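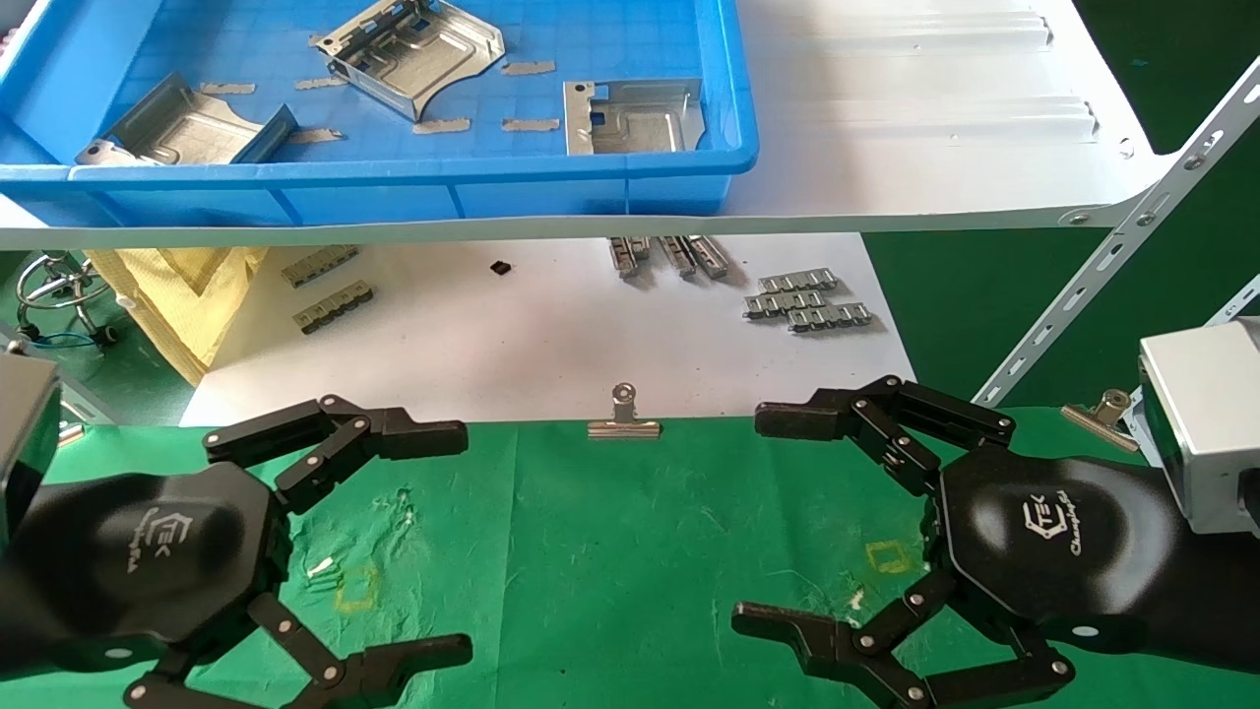
*Station view at start of shift: grippers over the green cloth, blue tray on the shelf.*

## 4. Setting up your station

I've run the Sorkier cell at our Hinetholm shop since April, and Edith Tello asked me to write this section for the people coming over from hand sorting. If you sorted brackets by hand before, you already know the parts. What's new is mostly the order you do things in.

1. Smooth the green cloth toward you with the flat of your hand. A few wrinkles are fine, but no folds near the yellow tape.
2. Check that you can still see both tape squares. Ours have gotten faint – if you have to hunt for one, put down new tape before you go on.
3. Pick lint off the cloth. Yes, every shift.
4. Set the blue tray on the shelf and lay the brackets inside with space between them. Don't stack them.
5. Keep the segmented strips on the white tabletop behind the cloth, in small groups.
6. Press **Home** on the panel and wait for both arms to stop.
7. Start at speed 70. Go up only after 13 clean picks in a row.

> **Caution:** Hands stay out past the edge of the cloth once you press Home. The fingers look slow and they aren't. If something slides, hit Stop first and then reach in.

> **Note:** The sheet-metal brackets still have edges. Wear your gloves when you load the tray, same as always.

### What changes for you

You won't be bending over a bin for 200 parts at a stretch anymore, and my wrists are a lot happier for it! You'll spend that time loading, watching, and fixing bad picks. I found the watching part tiring at first (kind of like riding in the passenger seat), so we swap at every break. Please do take your swap, even if the run is going great.

Job grades stay the same while you train. Anayeli Cárdenas keeps the sign-off sheet, and you need 7 supervised runs on it before you work the cell alone.

If the arms stop and the panel shows a fault you don't recognize, leave everything where it is and go to section 5.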